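Notebook – task board corner, August 9, 2021

The white booth is up and the board is in it!
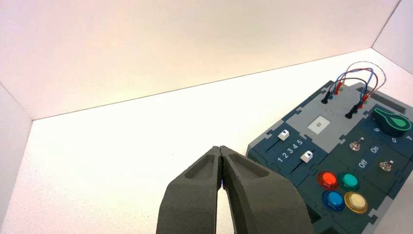 Board in the booth, slider end. Numbers 1 to 5 printed between the two tracks.

Very pleased with the walls. We tried Gesico matt white in July and it went a bit grey in the corners, so I gave everything a second coat at the weekend and the light is lovely and even now. Floor got the same paint, 2 coats, left 38 hours before anything went on it.

The puzzle-edged tiles are my favourite bit. Whoever drew those up at Floltis deserves a cake – you can swap one piece without unscrewing the rest, and the two greys look smart together. Slider module went in last. Little white cube knobs, one per track, each with a dark triangle on top so you can read the position against the numbers. Such a simple idea and so nice to use!

Middle tile with the square white pad still wants its label. Urmas Baranauskienė has the cutting file, I must ask for it.

To do:
- touch up the corner seam on the left
- order more tiles in the lighter grey (Ramanauskas, part 43)
- felt pads under the board, it slides a little on the new paint
- try the sliders with the stiffer springs, they arrived this morning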